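4.2 Second-screen play and the return of the casual player

The first study left us with a puzzle we were very happy to have. Players who watched the short animated episodes tied to Larkeck came back to the game more often in the week after an episode, yet they did not play for longer once they were there. They opened it, did one or two things, and left. We had expected the opposite, since most of the older writing on cartoons based on games treats the show as an advertisement that pulls people into long sessions.

To look at this more closely we ran a second study with 1000 adult players of two mobile games. Larkeck is a farm game with a large cast of talking animals, and its episodes play inside the app. Wokach is a puzzle game with almost no story, and its cartoon runs on a separate video channel. Both games had been out for at least a year when the study began, so we were not measuring the rush that comes with a launch. Players kept a short diary and agreed to share their session logs with us.

The diaries turned out to be a joy to read. Many Larkeck players wrote about the animals as if they were neighbors. One player checked on the goat every morning before work and was annoyed when the goat had a small part in that week's episode. Another said the voices in the cartoon were "wrong" and kept the sound off from then on, while still watching every one. Wokach players wrote much less about the characters and much more about jokes, and several of them had no idea that the blue creature on the loading screen had a name until the cartoon used it.

These differences show up in the logs too. Larkeck players tended to return within hours of an episode, often to visit the character who had been featured. Wokach players returned later and in no clear pattern. We read this as a sign that the episode works like a letter from someone you already know: it gives you a reason to drop by, and a short visit is all that is needed! That fits well with the puzzle from the first study, where visits went up and session length stayed flat.

We also asked players to name the character they would most like to see in a longer film. Here the two groups came closer together. In both, players favored side characters over the lead, and they were full of ideas (whole plots, in a few cases, with sequels). The lead characters were often called "fine" or "a bit plain," and we think there is a design reason for it. A lead in a mobile game has to be readable at the size of a thumbnail, so it is usually built from one bold shape and one bold color. Side characters carry the odd hats and the bad tempers, and those travel much better to a story.

A smaller group played Kırmızıgül, a rose-garden game whose makers at Bretinon released a comic in place of a cartoon. We added it late, and the diaries from this group are thinner than the rest, so we treat them with care. Even so, they point the same way. Readers of the comic came back to the garden soon after each chapter, stayed briefly, and wrote at length about a gardener who appears in the game for only one level. We would love to see this followed up with a full sample.

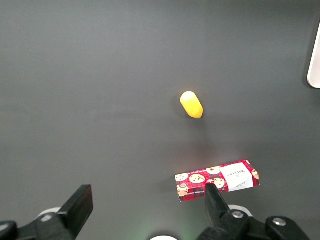 Figure 2

One limit should be stated plainly. Our players chose to take part, and people who enjoy a game enough to keep a diary about it are likely to enjoy its cartoon as well. A sample drawn from people who had stopped playing would be a harder test, and a far more interesting one. We plan to begin collecting it in April, with a shorter diary and the same logging method.

20 shares
2 comments

Related articles
Talking animals and daily check-ins in farm games
From loading screen to lead role: mascots in puzzle games
Reading the comic, playing the garden
What players want from a film based on a phone game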